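Section 3: Getting to Know Your Tilt Window

Your new Rinomora window is in, the foil is off, and now comes the fun part! Set aside a few minutes to go through the steps below with every window in the room. Once your hand has learned the handle, you'll be airing the house without giving it a thought, and you'll have a window that closes with that lovely soft push against the rubber.

Before you start

Clear the inside sill. Plants, picture frames and phone chargers all have a way of getting swept off the first time a sash swings in (we've heard every story). Tie back curtains and raise blinds all the way. If anything hangs near the glass, such as a cord or a small ornament, make sure it can't get caught between the sash and the frame.

3.1 Checking the seal

1. With the window closed, look along the rubber seal on all four sides. It should sit flat, with no twists.
2. Open the window and run a clean fingertip along the seal, corners included. Grit loves the lower corners, and builders' dust loves them even more.
3. Wipe the seal with a damp cloth and a drop of dish soap. Dry it with a second cloth.
4. Press any section that has popped out back into its groove with your thumb. Work from the corner toward the middle.

Note: A new seal is stiff. Expect to lean on the sash a little when closing it for up to 11 days. After that it gets much easier.

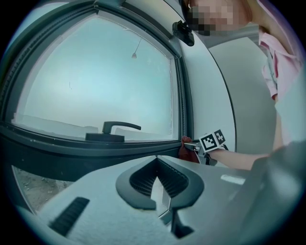 3.2 Using the handle

The handle on the Curkach series has three positions, and it's worth trying each one slowly before you do it at full speed.

1. Locked. Push the sash gently against the frame with your free hand and turn the handle to the locked position. It should move smoothly all the way.
2. Swing. Turn the handle a quarter turn and pull the sash toward you. Great for cleaning the outside of the glass!
3. Tilt. Close the sash completely, turn the handle another quarter turn, and let the top lean into the room. Perfect for a warm August evening.

Caution: Never turn the handle while the sash is open. If the sash ends up hanging from one corner, don't panic. Push the top corner on the hinge side firmly against the frame, hold it there, and turn the handle back to swing. Then close and lock as usual.

Caution: Keep fingers away from the hinge side when closing. Small children should not operate the window.

3.3 Cleaning the frame and glass

1. Vacuum the bottom rail with a brush nozzle.
2. Check that the drain slots are open. A cotton swab does the job nicely.
3. Wash the frame first and the glass second, so the drips don't spoil your work.
4. Wipe the handle with a barely damp cloth. Skip scouring powder and anything with solvent in it.

If the handle feels loose, turn the cover plate under the lever sideways and tighten the two screws by hand. Replacement seals are sold by the roll through Gistbridge under part number 143. Measure all four sides before ordering and add a little extra for the corners. Fitting instructions are in Section 4.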